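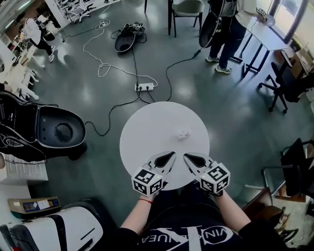 Figure 1. Work with the two hand-held grippers at the round table.

Progress report to the Sorus fund
Project: Comparison of hand-held grippers for collecting grasp examples
Prepared by Azucena Solís, Drudonness
Period covered: up to the end of September

1. Purpose of this period

In the application we promised to compare two types of finger for the hand-held grippers, and to decide which one we will also mount on the Hellström arm. The question is simple to ask but it took us more time to answer than we planned. The fingers must work in the hand of a person and later on the arm, with the same shape and the same pads, otherwise the examples which we collect by hand are of little use for the arm.

The two types are called in this report the flat finger and the Ivov finger. The flat finger is a paddle with a pad on the inner face. The Ivov finger is narrower, has a softer tip and bends a little when it closes. Both fit on the same body, and to change them takes a few minutes with a small key.

2. What was done

We prepared a list of 14 tasks, all of them done on a table by one seated person with two grippers. The list begins with easy things, such as to pick up a ball of crumpled paper and pass it from the left gripper to the right. It ends with things that we ourselves find difficult, for example to open a folded cloth without lifting it from the table. Every task was done with both types of finger.

The work was carried out mostly by Eero Kettunen and Haris Mirani, who changed places when one of them became tired. I want to mention the tiredness in this report, as it was not in our plan. After a long morning the wrist begins to turn inwards and the person does not notice it. The recordings look normal, but when we compare them with the early ones the angle of approach is different. From the middle of the period we therefore stopped for a rest after each task, and the afternoon sessions became shorter.

The position of each gripper is followed by means of the marker cube at its back end. This worked well when both cubes were turned towards the head camera. It worked badly when one forearm crossed over the other. We lost the position in 21 recordings for this reason, and we have put these recordings aside. They are not deleted, and possibly a part of them can be repaired from the other camera, the one on the gripper itself.

3. Results so far

For small and light objects the flat finger is better. The tips meet well, and a person learns to use it quickly. With paper it was the clear choice of both Eero and Haris, also when they were asked separately.

For round and smooth objects the Ivov finger is better. It closes around the object a little, and one does not need to press so strongly. On the other hand the bending causes a difficulty for us. The opening of the gripper, as it is measured in the body, is no longer the true distance between the tips. The error is small when the finger is new. It became larger during the period, and we do not know yet if it will continue to grow or if it stops at some value.

With cloth we can't recommend either of them. The flat finger slides over the cloth, and the Ivov finger takes two layers when we want one. We tried a thinner pad which Teodor Solberg cut for us from other material, and it helped with the sliding but it came off after a short use. The glue should be changed before we judge this pad.

4. Cameras

We also compared two places for the camera: at the head of the person and on the gripper. The gripper camera sees its own jaws from close by, and when the two grippers are near each other it sees also the other one with its marker cube. This second view was more useful than we expected. In the passing tasks it tells us how the two grippers stand to each other at moments when the head camera has only arms and sleeves to show.

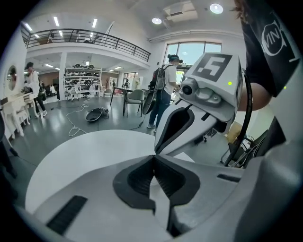 Ragnvald Kvam, after reading a draft of this section, asked whether we would need the head camera at all if the gripper cameras see each other so well, and he added that a camera less would make the budget for the next period easier.

My answer to him is that we need it for now. The gripper cameras see each other only while the grippers are close. When one hand goes away to the side to fetch something, the connection is lost, and only the head camera keeps both. We will test in the next period how long such an interruption can be before the result suffers. If it can be a few seconds, then his proposal is realistic and I will write to him about it.

The wide lens of the gripper camera bends straight lines strongly near the border of the picture. The correction must be done for each camera separately. We used in the beginning one correction for all, and this was our mistake. The early recordings were corrected again by Haris, and it took almost 3 working days.

5. Delays and costs

The order of the second set of Ivov fingers came late, so the wear test with new fingers has not begun. The tests on the Hellström arm have also moved to the next period. The mounting plate is finished and fits, but the arm's controller does not yet read the opening of the gripper, and Teodor waits for an answer from the supplier.

There is no change in the total cost. A small amount was moved from travel to materials, for pads and glue. The receipts are sent separately.

6. Next period

We will mount the flat finger on the arm first, as its measured opening can be trusted. The wear test of the Ivov finger will run at the same time by hand. The cloth tasks are repeated when the new pad holds. The seat for the person will be changed to one with adjustable height, as Eero is taller than Haris and the head camera looks at the table from a different angle for each of them.

One decision is asked from the fund: may we keep the recordings without a good marker position for one further period, before we report the final number? The storage is already paid.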